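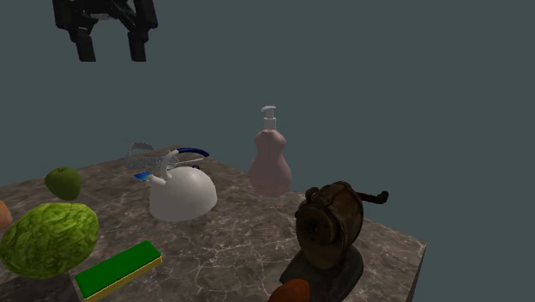
Ticket: Live match updates stopping at half-time
Product: Sinora club site
Status: Open, waiting on support
Opened by: Tirkholm supporters' page admin

Hi again. I run the match page for Tirkholm and I'm stuck with the live ticker. First half is perfect – goals, cards, subs, all of it pops up within seconds. Then the ref blows for half-time and everything freezes. The clock says 45:00 until I go in and restart the feed by hand, and by then I've usually missed a goal!

It's been like this since we moved over from Fedoruk in September, but only for home games. Away games come through fine, which makes me think it's something in our ground settings.

What I've tried so far:
Cleared the cache on the laptop and my phone. No change.
Deleted the home ground and added it again. No change, and I lost the seating map (my own fault).
Turned off the lineup widget. The page loaded quicker but the clock still froze.
Switched the feed refresh from 8 seconds to 300. It still stopped at half-time, so I put it back.

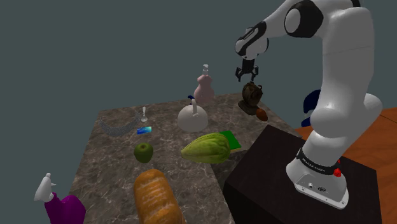
Update, 26th February
Played Pastirus at home last night and had the log window open the whole time. Right at the whistle I got "period end received, no next period" and then nothing at all. We had 1,000 people on the page, so you can imagine my inbox this morning. I restarted the feed in the 52nd minute and it caught up, except it gave their equalizer to our goalkeeper. Poor guy.

One thing I did notice – our home ground is set to "single period" under match format. I'm sure I never touched that. The away grounds all say "two halves". I've changed ours to match but the save button just spins and goes back to the old setting. Could you change it from your end? The next home game is the youth cup tie and I'd love to have it working by then.

I've saved the last 100 lines of the log and can send them over.
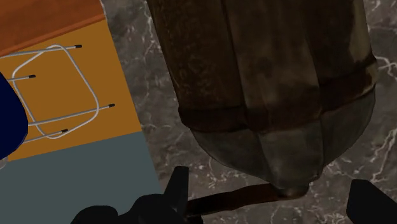 Dark brown barrel-like container, lower part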